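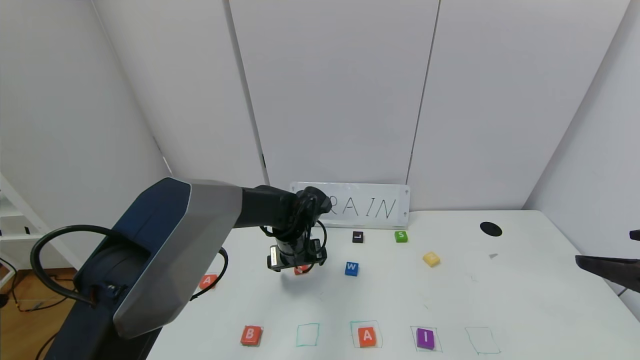
Article rédigé par la rédaction de Mulance, rubrique Livre et lecture - dernière mise à jour le mercredi 14 novembre

Encre électronique

L'encre électronique (on dit aussi papier électronique, et je passerai de l'un au l'autre sans prévenir, les puristes me pardonneront) est une technique d'affichage qui imite l'aspect d'une page imprimée. On la trouve surtout dans les liseuses, mais aussi sur les étiquettes de prix des supermarchés et sur certains panneaux d'arrêt de bus. Je lis sur ce genre d'écran tous les soirs, alors ne comptez pas sur moi pour être tout à fait neutre !

Principe

L'écran contient une multitude de microcapsules, chacune remplie d'un liquide transparent dans lequel flottent des pigments blancs et des pigments noirs. Les deux sortes portent des charges électriques opposées. Quand on applique une tension d'un côté, les noirs montent et les blancs descendent, et le point devient sombre pour le lecteur. On inverse la tension, il redevient clair. C'est ce qu'on appelle l'électrophorèse, un mot que j'ai mis longtemps à écrire sans faute.

Le point le plus important, à mon avis, est que l'image tient toute seule. Une fois les pigments en place, ils y restent, et l'écran ne consomme du courant que pour changer de page. On parle d'affichage bistable. De là vient l'autonomie des liseuses, qui se compte en semaines quand un téléphone réclame sa prise tous les soirs.

L'écran n'émet pas de lumière par lui-même, il renvoie celle de la pièce. En plein soleil c'est un bonheur, sous la couette beaucoup moins, d'où l'ajout de petites diodes sur le bord de la dalle, qui éclairent la surface par devant (un écran de tablette, lui, est éclairé par derrière ou produit sa propre lumière).

Rafraîchissement et images fantômes

Tous ceux qui ont tenu une liseuse connaissent le clignotement noir qui revient de temps en temps. Il s'agit d'un rafraîchissement complet : l'appareil pousse tous les pigments d'un côté puis de l'autre avant de redessiner la page. Sans cela, il reste des traces grisâtres du texte précédent, les images fantômes. La plupart des modèles laissent choisir la fréquence de l'opération. La Sarkska 4, que j'utilise, la propose à chaque page, toutes les 3 pages ou à chaque chapitre - j'ai pris le chapitre et je vis très bien avec quelques fantômes.

La lenteur est l'autre défaut connu. Faire défiler une page web là-dessus demande de la patience, et la vidéo n'a guère d'intérêt.

Couleur

Deux grandes méthodes existent. La première pose un filtre coloré sur une dalle noir et blanc. Elle est simple, mais elle assombrit le fond et réduit la finesse des couleurs. La seconde emploie des pigments de plusieurs teintes dans une même cellule, avec un résultat plus franc et un changement de page nettement plus long. Pour les bandes dessinées, je reste au papier, le vrai, celui qui prend la poussière.

Formats et verrous

L'écran ne dit rien du fichier qu'il affiche, et pourtant les deux sujets se mélangent sans arrêt dans les conversations. Le format EPUB est ouvert et adapte le texte à la taille choisie. Le PDF garde sa mise en page, ce qui oblige à zoomer sur un petit appareil. S'y ajoutent les verrous numériques posés par certains vendeurs : un livre acheté dans la boutique Kovside, par exemple, s'ouvre sur 2 appareils au maximum. Lisez les conditions avant de payer, je l'ai fait après !

Voir aussi

Liseuse
Livre numérique
Électrophorèse
Étiquette électronique de gondole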